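Contents | Previous | Next | Glossary | Index

Chapter 9
Edge-Glued Panels and Flat Work Surfaces

Reading time: 11 minutes

Wide boards are hard to find and harder to keep flat. A single plank cut from a large log will usually cup as its moisture content changes, and the wider the plank, the more visible the cup. The common answer in small shops is the edge-glued panel: several narrow strips, planed to the same thickness, joined along their long edges and then treated as one piece. Cutting boards, bench tops, shelves and drawer fronts are all made this way.

This chapter covers the making and fitting of such panels. It assumes that you have read the chapter on wood movement and can joint a straight edge by hand or machine. Clamping is treated here only as far as it affects the finished surface.

9.1 What the panel is for

Start with the use, then choose the wood. A board for food must have closed pores and must tolerate washing. A board used as a sorting or layout surface has other requirements: it must be pale enough that small objects show clearly against it, hard enough that they do not dent it, and flat enough that they stay where they are placed. Hard maple meets both sets of requirements, and for this reason a maple cutting board is often put to work outside the kitchen.

Color contrast deserves more attention than it usually gets. Painted pieces are easy to pick out on maple. The same pieces on walnut lose their outlines under weak light, dark blues and greens first.

9.2 Reading the surface

An edge-glued panel can be recognized without turning it over. Look for long parallel bands that differ a little in tone, with the grain changing character from one band to the next. Each change marks a glue line, although a well-matched pair of strips may hide the line almost completely.

Strips cut from one plank vary less than strips taken from several. Neither is stronger. The choice is one of appearance, and makers differ. Marisol Ferreira, whose shop notes are used throughout this book, lays out all the strips dry under a window at 9 in the morning and rearranges them until no single strip draws the eye. She then marks a large triangle across the face in soft pencil, so that the order can be recovered after the edges are jointed.

The maple panel shown with shape blocks on it has tones running from cream to light honey, and the grain is wavy in several strips. Variation of this kind is normal in maple and is not a defect.

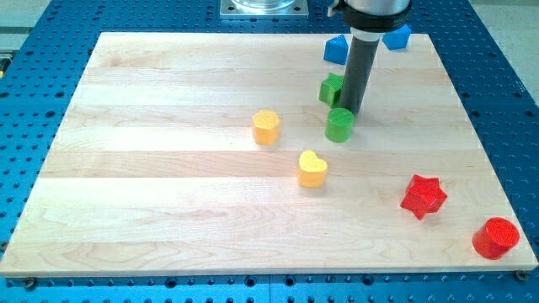 9.3 Fixing a panel to a table

A panel that will be worked on repeatedly should not be free to slide. Three methods are in general use.

Non-slip matting is the simplest. It leaves the board unmarked but allows a slight rocking if the mat is creased.

Cleats – short battens fixed to the table on two or more sides of the panel – hold it in place while allowing it to be lifted out. Leave a small gap on the sides that lie across the grain direction, where the panel will swell.

Screws give the firmest hold. On a perforated table the existing holes set the possible positions, and the panel should be laid out to suit the grid before any drilling is done. Where a screw must pass through the panel itself, slot the hole across the grain and use a washer under the head. A round, tight hole at each corner restrains the panel, and a restrained panel may split along a glue line during the first dry winter.

9.4 Worked case: the Plurton bench

The Plurton bench is a teaching bench fitted with a maple panel 930 mm long. Its drawings are reproduced in the appendix. Work through the cutting list before reading section 9.5, and note where the strip widths have been increased to allow for jointing. The panel was sanded by hand, finishing with 2,000 grit on a cork block, which is finer than most work surfaces need.

Related sections
Wood Movement Across the Grain
The Halvorsen Clamp Rack
Oil Finishes for Maple
Repairing an Open Glue Line
Gumonov and Wirum on Shop Lighting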